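Notes from the Gulumska council meeting

28 February 2019
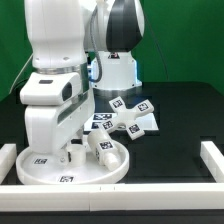 Parking on Arkaler Street

I went to the town council meeting last night and stayed for all of it. The longest item was the parking plan for Arkaler Street. The council wants to take out the angled spaces on the north side and paint parallel ones. Ronaldo Navarro spoke for the shop owners and handed over a petition with 169 names. He asked for the work to wait until after the spring market.

The mayor said the paint contract with Pascual is already signed, but the start date can move. They voted to put it off for 2 months. I think that was fair.

Library hours

The library stays closed on evenings through the summer. The clerk said opening two nights a week would mean hiring one more person. I wrote to my council member about this in November and got a form letter back.

The next meeting is in the school gym while the hall roof gets fixed. It seats 300.

Print this post | E-mail this post

Comments

Pivel says: Did they say anything about the bus stop?

Marta says: It's on the next agenda. I asked the clerk.

dkl says: I signed the petition. Two months is too short.

Contact | Copyright 2019 | Back to top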